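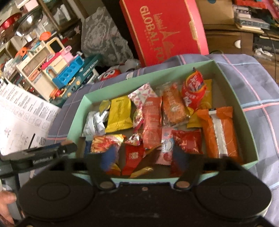

Trier un assortiment de snacks emballés individuellement : méthode en bac ouvert

Imprimer | Envoyer par e-mail

Dernière mise à jour : 15 avril 2024
Temps de lecture : 6 min

Le vrac de petits formats pose un problème de rangement particulier : les unités sont légères, de dimensions très différentes, et leur date limite est imprimée à un endroit qui change d'un fabricant à l'autre. Le contenant de départ est souvent un carton bas sans couvercle, comme le bac vert menthe utilisé pour cette fiche, où un grand sachet orange est couché sur le côté droit tandis qu'un emballage orange-rouge tient presque debout vers le milieu. Les grands formats masquent alors les petits, et l'on consomme toujours ce qui dépasse. La procédure suivante convient à un bac domestique, à un tiroir de bureau ou à une réserve de salle de pause.

1. Matériel

- un bac bas, à parois rigides, plus large que haut ;
- deux ou trois séparateurs en carton, découpés à la hauteur des parois moins 17 mm ;
- un plateau ou une feuille de papier pour étaler le contenu ;
- un feutre indélébile à pointe fine ;
- des étiquettes repositionnables ;
- une balance de cuisine, facultative.

Les séparateurs vendus dans le commerce conviennent aussi. Le modèle réglable Jumport s'adapte à la plupart des bacs, à condition de retirer les embouts lorsque la paroi est en carton : ils la marquent et finissent par la percer. Les séparateurs Primeo, plus souples, se coupent aux ciseaux mais se courbent sous la poussée des grands sachets. Pour un bac de faible hauteur, le carton simple suffit.

2. Vider et étaler

Vider entièrement le bac. Un tri partiel, effectué en déplaçant les sachets d'un côté à l'autre, laisse au fond les unités les plus anciennes. Poser les produits à plat, face imprimée vers le haut, sans superposition.

Retirer à ce stade :

- les emballages vides ou ouverts ;
- les sachets dont la soudure est décollée, même sur quelques millimètres ;
- les produits sans aucune mention lisible.

Un emballage froissé n'est pas nécessairement vide. Le palper avant de le jeter. Les films métallisés gardent le pli et donnent facilement l'impression d'un papier usagé.

Passer ensuite un chiffon sec au fond du bac. Ne pas mouiller un bac en carton : le fond gondole et les séparateurs ne tiennent plus à la verticale.

3. Relever les dates

La date se trouve le plus souvent sur la soudure supérieure, au dos, ou sur une petite étiquette rapportée dans le cas des produits importés. Vérifier ces trois emplacements dans cet ordre. Lorsque l'étiquette rapportée recouvre une mention d'origine, ne pas la décoller ; le film se déchire presque toujours avec elle.

Reporter le mois et l'année au feutre, sur la soudure, jamais sur la partie gonflée du sachet. Pour les films transparents, écrire sur une étiquette repositionnable.

Distinguer deux mentions :

- « à consommer jusqu'au » : date limite de consommation, impérative ;
- « à consommer de préférence avant » : date de durabilité minimale, au-delà de laquelle le goût ou la texture peuvent se dégrader.

La quasi-totalité des biscuits, crackers et confiseries relève de la seconde. Les formats achetés dans un sachet collectif portent parfois leur date uniquement sur ce dernier. Dans ce cas, noter la date avant de jeter le sachet collectif.

4. Classer par format

Le classement par goût (salé, sucré) paraît naturel mais donne des compartiments instables, où un bonbon voisine avec un paquet dix fois plus large. Classer d'abord par format, puis par goût à l'intérieur de chaque compartiment.

Format A : petits emballages torsadés ou pliés, bonbons, bouchées. Ils vont dans un compartiment étroit, à l'avant.

Format B : biscuits à l'unité et sachets plats rectangulaires. Ils se rangent sur chant, comme des fiches, soudure vers le haut.

Format C : grands sachets et sachets gonflés. Ils vont à l'arrière, debout, adossés à la paroi.

Les biscuits fragiles ne doivent pas toucher le format C. Placer un séparateur entre les deux, même si le bac est peu rempli.

5. Poser les séparateurs

Mesurer la largeur intérieure au fond du bac et non au bord supérieur, les parois en carton s'évasant légèrement. Couper le séparateur à cette largeur, puis le plier à chaque extrémité pour former deux languettes. Les languettes s'appuient contre les parois ; un point de ruban adhésif par côté les maintient.

Commencer par la cloison arrière. Sa position dépend de l'épaisseur des grands sachets : en aligner trois debout, sans les comprimer, et poser la cloison au contact. La cloison avant se place en dernier, lorsque les sachets plats sont déjà en place.

Dans les bacs à compartiments moulés de type Inga, les cloisons sont fixes. Réserver la plus grande case au format C et accepter une case mixte pour le reste.

6. Remplir

À l'intérieur de chaque compartiment, les dates les plus proches se placent devant. Pour le format A, où l'ordre ne se conserve pas, regrouper les unités à consommer en premier dans un gobelet posé dans le compartiment.

Ne pas dépasser la hauteur des parois pour les formats A et B. Le format C peut dépasser, sauf si le bac doit être glissé sous une étagère.

Contrôler la charge si le bac est destiné à être porté. Celui de cette fiche pesait 577 g une fois rempli, contre 682 g avant élimination des doublons et des produits périmés. À ces valeurs, un fond en carton simple ne demande pas de renfort. Au-delà d'un kilogramme, doubler le fond avec une plaque découpée aux mêmes dimensions.

7. Entretien

Un contrôle mensuel suffit pour un foyer. Il consiste à avancer les dates proches, à retirer les emballages vides et à redresser les cloisons. Le tri complet se refait à chaque achat important ; pour une réserve constituée au printemps, prévoir le suivant en mai, avant les premières chaleurs, et retirer alors les enrobages au chocolat vers un endroit plus frais.

Les nouveaux produits entrent par l'arrière du compartiment. Les verser en vrac sur les anciens annule le classement.

8. Défauts courants

Les sachets plats s'affaissent : le compartiment est trop long. Ajouter une cloison intermédiaire ou une cale en carton plié.

La cloison arrière penche vers l'avant : les grands sachets sont comprimés. En retirer un, puis recoller les languettes.

Les petits formats passent sous la cloison : le bord inférieur n'est pas droit. Recouper à la règle, ou poser une bande de ruban adhésif sur toute la longueur.

L'encre du feutre s'efface : le film est gras ou siliconé. Utiliser une étiquette. Les étiquettes Triller en papier adhèrent correctement sur les films mats et se décollent des films brillants au bout de quelques semaines ; sur ces derniers, prendre la version plastifiée.

Fiche n° 2493, rubrique Rangement alimentaire.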